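Visiting Day at the Vatberg Robot Hall
30 August 2018

The safety briefing at Vatberg lasted longer than my train ride. Britt-Marie Kvam, who runs the handling lab, gave it standing in the doorway so that no visitor could slip past her, and at the end we each signed a sheet saying we had understood it. I had understood most of it.

The house rulebook has 1704 numbered clauses. Kvam wrote a good share of them and quotes them the way other people quote song lyrics. Clause 6 says a gripper opens fully before it comes anywhere near a part. Simple enough, and apparently the one new hires break first.

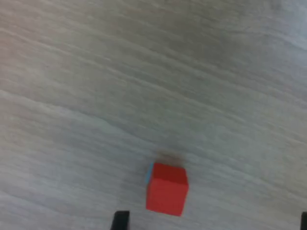

Fingers wide, red cube between them: the approach as clause 6 wants it.

Next came the matter of clearance. The rule is that both fingertips stay in the camera's view, even by a sliver, so whoever reviews a run can tell where the gap is. A visitor from Fjeld asked whether a sliver was a unit of measurement. Kvam said it was under revision.

She also wants the surface around the part kept clear, and I have to admit my own desk would fail on sight. 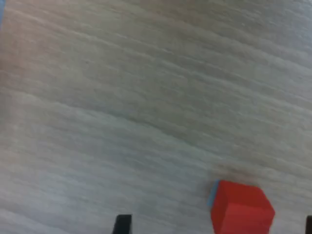
The red cube low in the gripper's view, nearer the right finger.

Then we got to the paperwork, which I had been warned about by a friend at Clero. A task counts as approved after 1000 logged runs, and any change to the table means going back to the beginning. Moving a cup is a change. So is a new light bulb. Leaning on the table is a change and also, I learned, a reason to be asked to stand somewhere else. 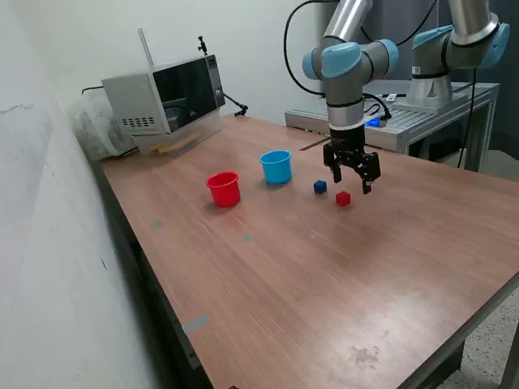 Positions get marked with tape, and the tape has its own section in the rulebook. It may be replaced only by the person who signed for it. I asked what happens when that person is on vacation, and was told that the January update would cover it.

We finished with coffee and 10 minutes of questions, mostly from the man from Fjeld. The next open day is at Rustine, across the parking lot. Bring flat shoes and your own pen.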